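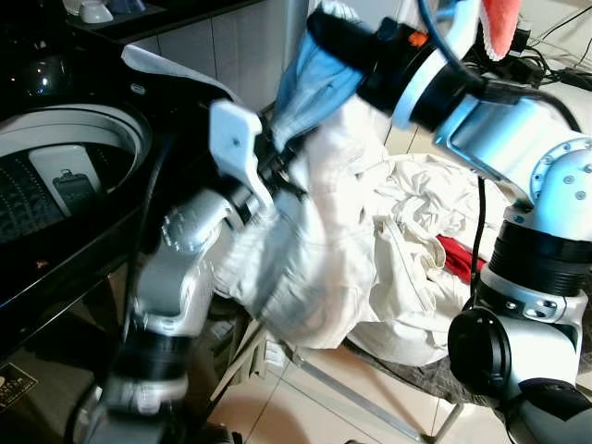 *Two arms at the washer, with white laundry held between them.*

Hadiza Obi has run the linen room at Jiltetti's Bumcombe site since before the arms were installed. On 31 January 2020 she had 40 minutes between shifts, and she spent most of them on the subject of snags.

"A washer is a simple machine. Cloth is the difficult part," she said. "A sleeve has no fixed shape. You program a grip point and the next shirt doesn't have it in the same place."

The cell went into service in October. It consists of two arms, supplied by Edet, placed next to a top-loading machine with a folding rack on the other side. The control software, Cukari, picks a grip point for each arm and lifts. If the item comes up with another one attached, the operator decides whether to let it continue.

Obi's staff used to load and unload by hand. The job description now lists supervision, sorting and fault entry. She considers the last of these badly designed. "There are 3 fault codes for fabric. Everything we see goes under the third, which is 'other.' I have asked for a code for twisted items and I am still waiting."

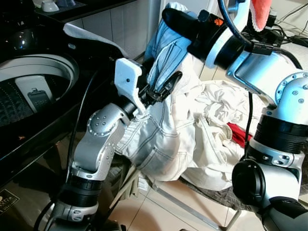
Denim is slower than shirting, she said, and waistbands give a better hold than legs. Mixed colors remain a human check. A red item in a white load is removed by the operator before the lid is closed, and the written procedure says so.

No positions were cut at Bumcombe, but two were regraded, and Obi contested both. "They wrote it up as lighter work. Lighter on the back, yes. You stand there and watch for the whole shift, and your attention goes. I asked for rotation every 2 hours and got it in writing."

Asked whether she would go back to hand loading, she said she would keep the arms for towels and sheets and take the delicates back tomorrow. The request is with Jiltetti's operations office.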